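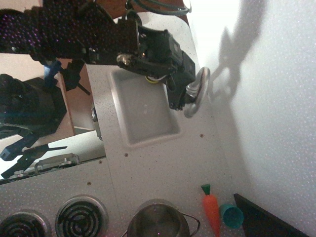

By Isabelle Bouchard, Communications, Darkby Home Robotics
For release 16th August

DARKBY PAUSES FAUCET TASKS ON ALL ZUSMONT ARMS AFTER GRIP FAULT

Darkby Home Robotics is asking everyone who runs a Zusmont arm, whether in a lab, a classroom or a spare bedroom, to please stop using it on faucets, knobs and other small round handles until a software update is ready. We know this is a nuisance, and we know a good many of you are in the middle of projects you care about very much, so we would like to tell you plainly what happened and what we are doing to put it right.

The fault has to do with letting go. When the gripper closes around a smooth, rounded metal piece, such as the silver knob beside the sink on our white practice kitchen, the arm is supposed to ease off as soon as it feels the knob reach the end of its turn. In a long run of tests at our Dufour workshop this summer, it sometimes did the opposite and kept on squeezing and turning. Out of 3,145 faucet trials, the arm held on too long in 68 of them. In 2 of those the knob came away from the counter altogether, and in one of the two the arm swung back with the knob still in its fingers and struck the guard rail.

We are very glad to say that no one was hurt. The team was standing behind the rail, where they are meant to be, and the emergency stop worked the first time it was pressed.

"I have been fixing machines for most of my working life and I still don't like that sound," said Josée Dhillon, head of safety at Darkby. "We switched off every arm in the building that afternoon, and then we sat down with the logs and a great deal of coffee. The gripper was reading the slip of its own fingers on the metal as the knob moving, so it thought it still had more turning to do. It's a mistake in our software and we're the ones who have to fix it."

There are 1,339 Zusmont arms in use with the affected software. Owners will get a letter and an email from us, and schools will get a phone call as well. In the meantime, work with soft or light things, such as toy food and plastic cups, may go on as usual with the speed set to low. If your arm is holding something and will not let go, please press the red stop button, wait for the joints to settle, and use the release lever under the wrist. Please don't pull at the fingers by hand, however tempting it may be.

We have also had a few calls from people who found a knob stiff after a session and wondered about freeing it with Drano or some other household cleaner. Please don't put any cleaner on the arm, the gripper or the knob. Send us a note and we will mail you a new knob at no charge.

The update is in testing now and we expect to send it out in October. It makes the arm check its grip a second time before each part of a turn, which will make faucet tasks slower, and we would sooner have them slow. Owners who would prefer to return their arm for a full refund may do so at any time before then, with shipping paid by us.

Questions may be sent to Isabelle Bouchard at the Darkby press office, and reports of any similar trouble to Josée Dhillon's safety desk at the Dufour workshop. Every report will get a reply from a person on her team.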